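Ticket: Old tower will not POST after memory and CPU reseat
Opened by: Jad Bataineh
Queue: Skomadell, bench hardware
Status: Open, then Waiting on parts, then Closed
Opened: 13th January

Machine is the tower we call Trarcombe. Pressed power, fans came up to full roar, no video, no beep. Left it like that for 10 minutes in case it was thinking. It was not thinking.

Tried so far: different monitor, different cable, different outlet, stern look. Side panel is off, case is lying down, and the Xeon E5 is out of its socket.

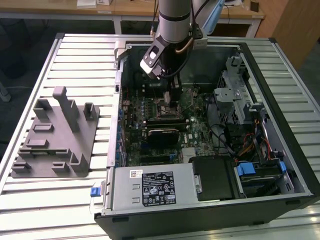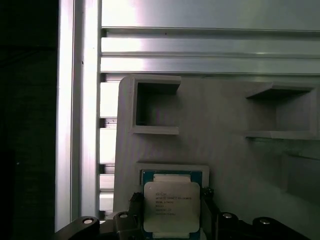
Vratislav Murín replied:
Before you blame the board, go back to the memory. These get fussy about which slots are filled, and they will spin fans at you all afternoon without telling you what hurts. One stick, first slot, nothing else. Also pull the coin cell for a few minutes with the power cord out. Out, please. Switched off at the strip does not count, as we learned in July.

Jad Bataineh replied:
Cord is out. One stick, first slot, coin cell pulled and put back. Same roar. Tried the other sticks one at a time in the same slot, same roar in the same key.

Ilse Kramer replied:
What did you clean the processor with? The last ticket on this machine has a line from me saying the paste had gone over the side. Check the pads underneath and look at the socket with a flashlight held low. A bent pin shows up as a dot that doesn't line up with its neighbors.

Jad Bataineh replied:
Cleaned the top. Did not clean the underside, on the theory that nobody would put paste there. Theory withdrawn: there was a gray smear across a few pads. Wiped it off with alcohol and a lint-free cloth. Pins all look straight to me.

Refitted, one stick. Two beeps and a complaint about the clock, which I have never been so pleased to read. Then it shut itself off.

Vratislav Murín replied:
Shut off after how long? If it's seconds, check that the heatsink is down evenly.

Jad Bataineh replied:
Seconds. One screw on the heatsink was holding on out of habit, the thread is stripped. Ordered a replacement set from Nirkmont. Setting this to waiting.

Update: screws came, 2 fitted wrong by me and then right by Ilse. Memory all back in, clock set, new coin cell. Ran the stress test for 300 minutes with no shutdown. Panel back on. Closing.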